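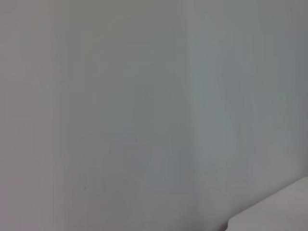
Hiring a wall robot for a weekend, is it worth the money. Short answer: yes for big flat walls, no for a box room, and either way you do your corners first. Went through the Skavus hire twice now, once in January for the stairs and again this month for the back bedroom, so these are my notes before I forget them. Corners are what catch people out. Grey paint especially. One side of an inside corner goes warm, a bit pinkish, the other goes cold and greenish, same tin, and you stand there thinking you've bought two colours. You haven't. It's the light. Small dark speck low down on the left hand side, fainter smudge higher up, that sort of thing wants sorting before any machine goes near it. The arm will paint or sand straight over a speck and then it's in there for good.

What you get for the money

The Skavus comes in two cases. Arm and base in one, heads and hose in the other. Heavy one needs two people, dont try it on your own up a stair. You get a sanding head, a roller head, a wiping head and a charger. No paint tray, bring your own. No dust bags either, which is cheeky. The Dustex ones fit if you fold the collar back.

Deposit was 500 and I had it back in 2 days. Elisa Messina on the Firkcombe desk does the handover and she's quick, but she will go through the whole checklist if you let her. Let her. I skipped it the first time and spent the evening looking for the brake release (underneath, left, behind the flap).

Before it arrives

Clear a strip along the wall as wide as the base plus your own two feet. You'll want to get past it.

Wash the wall. Sugar soap, rinse, leave overnight. Kitchen walls twice.

Get down low with a torch held flat to the wall and look along it. Every lump shows. Ring them in soft pencil, not biro, biro comes through emulsion for ever.

Fill, let it go off, rub back by hand. Little dots that look like dirt, try a damp cloth first. If it stays its probably a nail hole or a chip, touch of filler on a fingertip, wipe flat.

Take switch plates off or tape them. It does see them, mostly. Mostly isn't good enough with a roller head.

Corners

It won't go right into an inside corner. Leaves a strip. The leaflet calls it the margin and makes it sound like you'd barely notice. You notice. Cut in by hand first, top to bottom, both faces, with a decent angled brush, then let the machine run up to your edge while it's still wet. If you leave it until after you get a stripe, a slightly paler band down the wall that only shows when the sun comes round. Ask me how I know.

Nyokabi Mussa, who plastered our stairs, says do one face, let it dry, then the other. I tried it her way in the bedroom. Neater line, takes an age. Up to you.

Don't judge the colour in a corner at all. Look at the middle of the wall, midday, lamps off. Then again in the evening.

Setting it going

Teach it the wall in one go. You walk the head to each corner of the patch and press the green button. If you stop for tea half way it forgets and you start over.

Set the pressure one lower than the chart for sanding. The chart is for bare plaster I think. On old emulsion it digs.

First pass on a bit that'll be behind the wardrobe.

12 minutes for a patch on the sanding head, then it wants moving along. Not hard but you can't wander off and do something else, so forget any idea of it working while you're at the shops.

Wiping head is the best of the three. Damp not wet. Wring it out like you mean it. Got all the dust off behind the radiator pipe where I never bother.

Roller head is fussy. Thin coats. Strain the paint through old tights first or it clogs, and the clog is always in the elbow.

Against the Xie kit

Weidong Fang lent me his Xie for an afternoon to compare. Lighter, you can carry it in one hand, and it gets closer into corners by a good finger width. But the sanding pad is tiny and it's noisier. Also the app wanted an account before it'd move. For touching up one wall I'd have the Xie. For a whole room, Skavus.

Cleaning up

Roller head in a bucket within the half hour. Not an hour. Half.

Wipe the arm down with a barely damp cloth, keep off the joints.

Empty the dust bag outdoors and stand upwind.

Check the pads before you hand back, they charge 29 for a torn one and dont always mention it. Take a photo.

Worth it?

Bedroom came out flatter than anything I've done by hand, and my shoulder doesn't hurt. Still did the corners, the skirting, round the window and the bit over the door myself. So less of a saving in time than the advert says. I'd hire it again for the landing. Wouldnt buy one.

Prices as of 14th June, ring and check.

We use cookies to remember your preferences and count visits. Accept all | Manage settings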